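Student Robotics Should Be Graded on the Dull Parts

Opinion - Grutberg Technical College, Automation Program - 23/03/2023

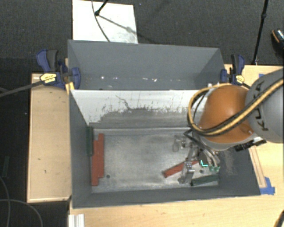
Each September the college admits a new group to its bin-picking project, and each year the same question comes before the faculty: how should the work be marked? The present rules give 100 points, most of them for the final run. A team whose arm clears its bin on the day does well. A team whose arm stops halfway does poorly, whatever its notebooks contain. This writer believes the balance is wrong.

Picking up a plain block is harder than visitors expect. Blocks come to rest against walls and in corners, where a finger has little room to close. Students spend weeks on such cases. One team in the last Flurkia Student Challenge logged 453 attempts over 8 weeks and wrote a cause beside every failure. It placed near the bottom. Its log is now used in our first-year course, and the winning team left no log at all.

The case for the present rules deserves a fair hearing. Employers want machines that work, and a public final draws families and sponsors to the hall - around 400 people at the most recent event. The final should stay. It should count for no more than a third of the grade, with the remainder given to test records, safe conduct in the work area and a written account of what failed.

The Santoro Award already scores its entries in this manner. The college could adopt the same method before the next intake without new equipment or added staff hours.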